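How to sort out a kitchen cupboard that has given up

Every house has one. Ours is the tall one beside the fridge, and last June it released a two-kilo bag of basmati onto my foot. I've since emptied, measured and refilled it properly, and the method below works on most cupboards, including the one at your mum's that you aren't allowed to mention.

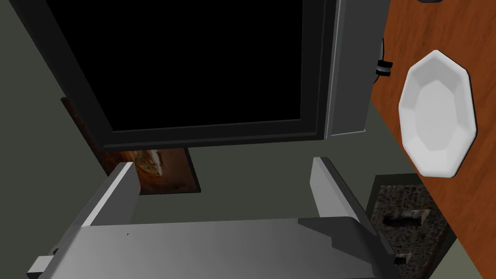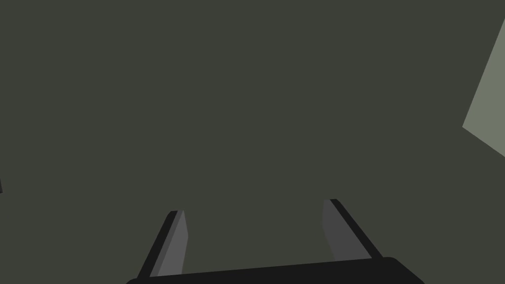
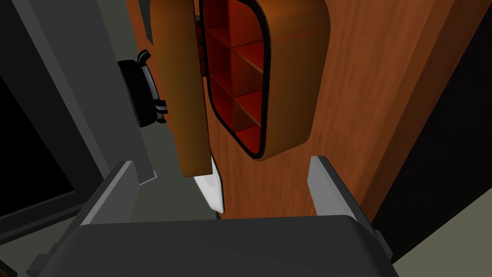
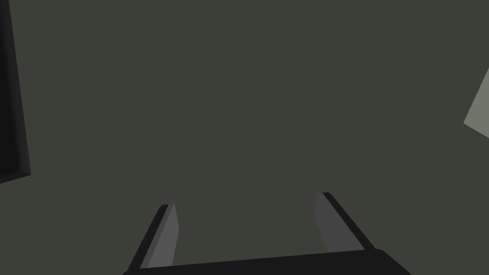
Third one down: open cubbies with the door swung clear, the state to aim for before anything goes back in.

Step 1. Take everything out

Everything. If you leave the back row because it "looks fine", you'll end up organising around a tin of water chestnuts that predates your marriage. Use the kitchen table, then the floor, then accept toast for tea.

Step 2. Check the dates

Use-by means bin it. Best-before means have a think. Dried herbs that smell of nothing will taste of nothing, and three jars of ground cumin can be tipped into one if they're all still lively. I found four. My neighbour Apinya Srithong took one look and asked whether I was opening a shop.

Step 3. Clean it

Warm water, a squirt of detergent, a cloth you don't love. Pantry moths lay eggs in corners and in shelf-pin holes, so run an old toothbrush round both. Dry it thoroughly and leave the door open for a couple of hours. Skip the scented liner paper unless you enjoy lavender flour.

Step 4. Measure before you buy tubs

Write down the height, width and depth of each shelf, inside the door line. My cupboard is 495 mm deep, and the first lot of tubs I bought were exactly that with the lids off. The Mivton range has squared corners and wastes less room than round jars. Old Moccona jars are free if you drink enough coffee.

Step 5. Put it back by how often you grab it

Daily things between waist and eye level. Heavy things low down, for the sake of your feet. Baking gear up top if you bake like I do, meaning at Christmas and under pressure. Keep onions and potatoes apart, and neither of them next to the oven.

Step 6. Label, within reason

Masking tape and a marker will do. Put the contents on the front and the date on the lid. Kamol Suwannarat, who taught me this, labels the tub of labels, and I have decided to leave him to it.

Allow an afternoon. Then show the household where the rice lives, show them again the following week, and have another go at the top shelf when the Anzac biscuits go missing.

Dreltness Home Notes | Write to us: PO Box 2139, Bovovthorpe | © Dreltness | Back to top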